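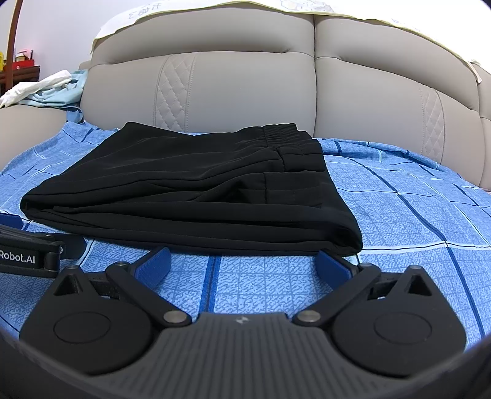 The Drunmont clothing swap is back in November, in the hall on Ultness Road. Doors open at 10 and we close at 4. Bring up to 27 items per household, clean and in wearable shape. Fold everything flat before you bag it, the way the black trousers are folded on the bed, with the elastic waistband left where people can find it. Hangers are for coats and dresses only, and we have 40 of them. Shoes should be tied together in pairs.

Last year we took in 188 pairs of pants and not nearly enough kids' sweaters. If you have sweaters in sizes 6 to 12, please bring those first. Plain black work pants always go early, so come in the morning if you need a pair.

We can't take underwear, pillows or anything with a broken zipper. Whatever is left at closing goes to the El-Sayed Center, and they have asked for no loose socks this time.

Drop-off is at the side door, next to the Jostov bakery. Please don't leave bags outside overnight. Call Mercy Lema if you need a pickup or can lend a folding table.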